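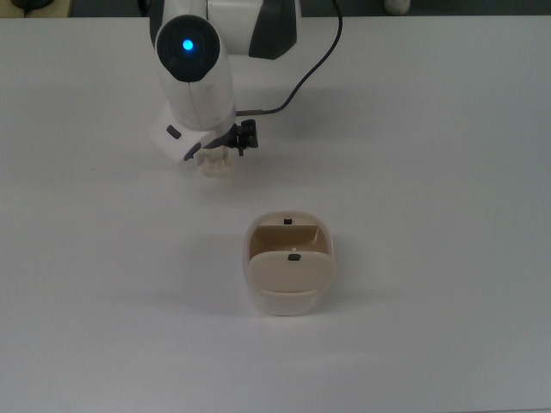

The open day at Werkier was the first outing I have been on in years where the leaflet promised "robots at work" and meant it. Most of the work, on the morning I went, involved a cream-coloured plastic container with a flap, standing by itself on a large white table while an arm hung over it with its fingers open. I had come two hours on a bus to Skesholm for this. I stayed until they wanted to lock up.

Werkier occupies the back half of a building on the harbour road, behind a place that sells boat paint. They gather examples, which they then use to teach a learning system how to do small household jobs. The current job is tidying up a desk. The project is called Fatgate, and three members of staff gave me three different reasons for that, so I stopped asking.

An example is one go at the job, from start to finish, recorded by the cameras with every movement of the arm stored alongside. A person guides the arm through it, puts everything back slightly differently, and goes again. The target for the week was 723. By the time our group came in they had 172, and the chap in charge of the tally had the look of a man who has done the division.

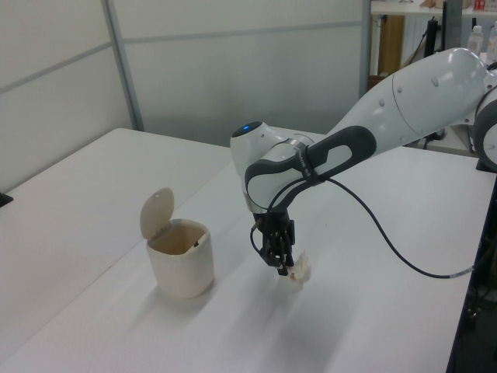
I had assumed the hard part would be something clever. The hard part is litter. A system that has only ever seen neat rubbish learns to pick up neat rubbish, so somebody has to supply the other kind, and the visitors were invited to help. The crumpled scrap of white paper under the black fingers is the sort of thing I mean, with the little bin standing open across the table from it. My own effort was judged "a bit flat". I have been crumpling paper for most of my life and had never had it marked before.

We were allowed to watch 24 goes in a row - more than enough for the couple beside me, who left for the café at nine. The fumbled ones are kept too, with a note attached, as the system can learn something from a recovery. I found this cheering.

Entry is free, tea is extra, and the next open day is in February. Take a cushion.

Print this page | E-mail this to a friend

Comments (3)

Shaikh: We went in the afternoon and they were up to 56 for the day. My son now wants to be paid per sock.

harbourview: Is there parking?

Shaikh: Yes, behind the boat paint.

This site uses cookies. By carrying on reading you agree to them. Sign up for our newsletter to hear about new visits.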